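FOR IMMEDIATE RELEASE
Sunday, March 15, 2026

Flostulgate opens sign-up for Calado, our home collection of two-handed tidying

Hi, I'm Ernő Vörös, and I run data collection at Flostulgate. They let me write the press release this time, so you're getting my version of it!

The short story is that we're opening Calado to new households. Calado is our library of people doing small chores at home with a hand-held gripper in each hand, and it's what our learning system, Vukar, trains on. As of this week it holds 3308 finished recordings. I'm ridiculously proud of that number, mostly because I've watched far too many of them on my couch with a bowl of cereal.

The task we've been living with all winter is a sorting one. You take the lid of a cardboard box, you take a handful of little things you'd find in a drawer or a kitchen, and you move them in and out of the lid. Walnuts, clips, a spool, a small jar, whatever you've got. Then you shuffle everything and go again.

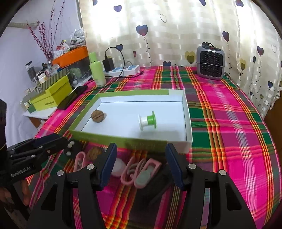
Walnuts are my favorite, by the way. They roll, they're bumpy, and no two of them want to be picked up the same way. A block with flat sides is easy to grab from pretty much any direction, so Vukar gets bored with blocks fast (okay, I get bored with blocks fast). Clips are a different kind of trouble, with all those loops and gaps, and people come up with grips I never would have thought of.

We ask for homes on purpose. Our own lab in the Bristar building has gray tables and the same lights all day long, and a system that has only ever seen gray tables gets pretty confused by a stripe. So please keep your plaid and your patterned curtains, and leave your phone or your chargers where they are. I had one household iron a tablecloth for us, which was very sweet and completely unnecessary.

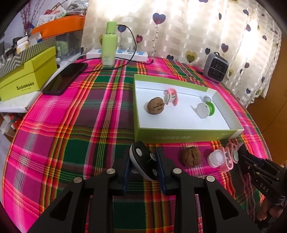

A normal session is 14 rounds, and most people need about 4 of those before the grippers stop feeling like oven mitts. Keep the clumsy rounds, please! If you drop something, pick it up and carry on with the recording. Vukar needs to see how a person recovers from a bad grab, and for the first year we were throwing those out, which still makes me wince a little.

What's new for this sign-up:

Households can choose their own objects, as long as they fit between the fingers and nothing is sharp or breakable.

You can work on any steady surface you can reach comfortably from both sides.

Sessions can be split over two days. A lot of you asked for that.

Every recording can be reviewed at home before it's sent to us, and you can delete any round you don't want to share.

Sign-up is open now through the Calado page on the Flostulgate website, and the new kits go out in June. Households that have already taken part keep their place and don't need to apply again. If you're a reporter and you'd like to try a session yourself, write to the Flostulgate press desk and ask for me. I'll bring the walnuts.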